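Section 2: Setting up the Cluton tally app for a street count

Read this section before your team leaves the training site. Reading it under a streetlight at 3 in the morning has been tried. 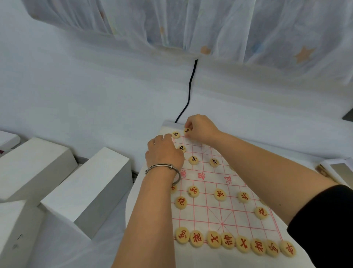
Written by the Panard field support desk

You will need a charged phone, your team code, and the paper map. The paper map has never needed an update.

1. Open Cluton and enter your team code. Galang teams start with 3209.

2. Choose your zone. If two zones have the same name, pick the one printed on your map and report the other to your site lead, who has heard.

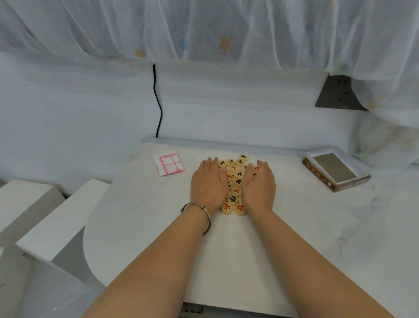

3. Tap Download Zone and wait for the green bar. It stops at 90 percent for a while. Let it think.

CAUTION: Do not close the app during the download. You will go back to step 1, and so will your mood.

4. Set the screen to lock after 20 minutes.

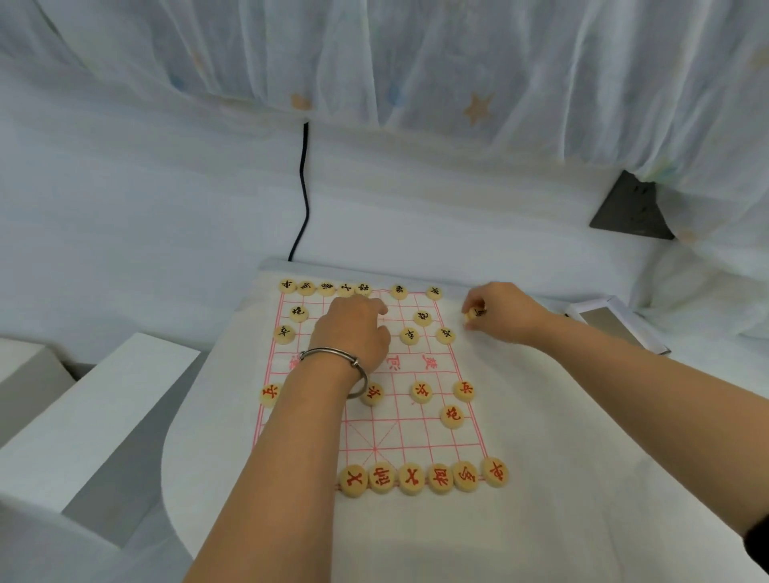 5. Enter one test survey under the street name Kikument. Test surveys are deleted before the totals are run.

6. Ask each person the screening questions exactly as written. Never wake anyone who is sleeping. Tap Observed Only and move on quietly.

NOTE: The app does not collect names. If someone offers theirs, thank them and leave it out of the comments box.

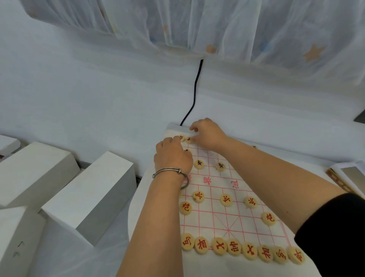 Page last changed: April

7. At the end of the route, tap Send. If there is no signal, surveys stay on the phone until there is. Tapping Send harder has no effect.

8. Return to the site and show your lead the Sent screen before you sign out. Coffee is by the door.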